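4. Setting up the entryway key finder

The Tamow finder has two parts: the base, which plugs into the wall, and the tag, which goes on your key ring. Pair them before you mount the base.

1. Plug the base into an outlet within 40 feet of the place where you usually leave your keys.
2. Hold the button on the base for 7 seconds, until the light turns green.
3. Press the tag once. The base beeps when the two are paired.
4. Choose one fixed drop spot for small items, such as a hook, a tray or a bowl on a table.

Note: Thick metal boxes block the signal. Open dishes are fine - a silver rim makes no difference to the range.
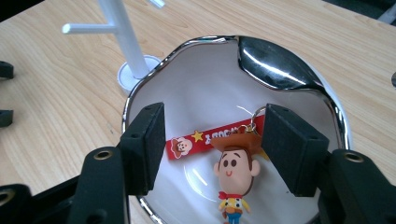
One owner in Giltness wrote to us that her tag paired on the second try, after she had moved the base away from the microwave, and that step 3 ought to mention this. Keep the base at least 21 inches from any microwave or router.

5. Press and hold the tag to set the volume. Let go at the level you want.

Caution: Do not open the tag while it is beeping. Replace the battery only with the type printed inside the cover.

If the light turns red, unplug the base, wait for it to go out and repeat from step 2.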